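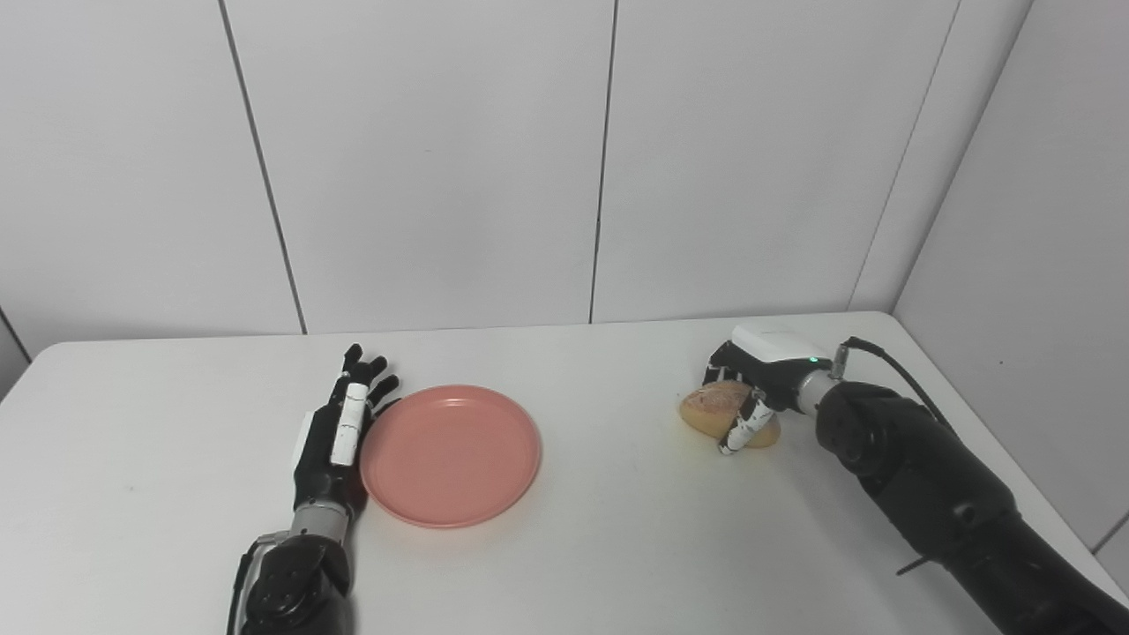 **Plating and Table Basics, week 5: the bread plate**
Notes by Siham Kamel. Bring these on 14th April.

Half the books will tell you the bread plate has rules going back centuries. I'd treat that as decoration. What we can check is whether a guest can reach the roll, and whether the plate is the right one for it.

**Colour**

The Ruchti handout says white plates only, and gives no grounds. A plain pink plate on a white table at least has an edge you can find. Does it make bread look fresher? The handout by Ridwan Kwok says so. He asked 23 people, all of them his own students, so I'd leave that one alone for now. 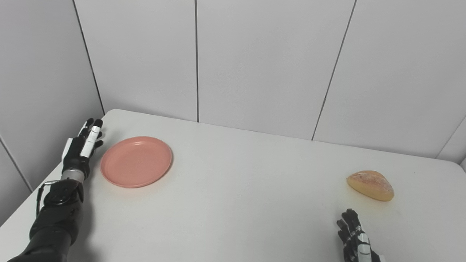
**Bare table or plate?**

A roll set straight on the tabletop is normal in plenty of homes. In a dining room you'd want a clean cloth under it, or you'd want it on the plate. "The crust protects it" is a claim I hear every March and I have yet to see a source.

**Left side**

Bread plate to the left, above the forks. Fine, as a habit. It stops neighbours taking each other's roll, mostly. 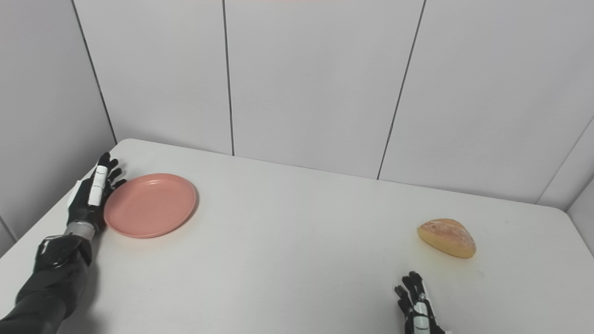

Check the surface before you set anything down. Marks are hard to see on white under flat light, so look from a low angle as well. Wiping once and trusting it is how marks get through.

**Rim**

A shallow plate with a raised rim is supposed to hold crumbs. It holds some. Flour from a dusted crust goes where it likes. 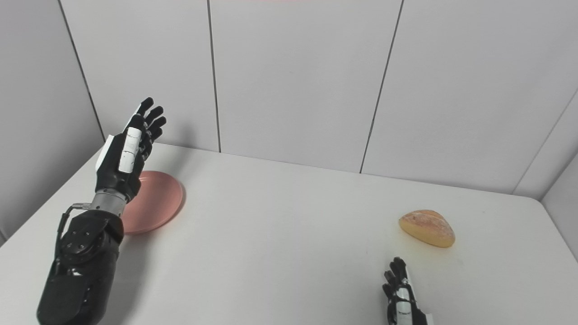

**For next time**

- Read Dimas Goh on side plates, 2 pages. Mark every sentence that has no evidence behind it.
- Set one place with a roll and a plate, then move the plate and note what changed for the person sitting down.
- Irfan Lumbantobing has the spare cloths.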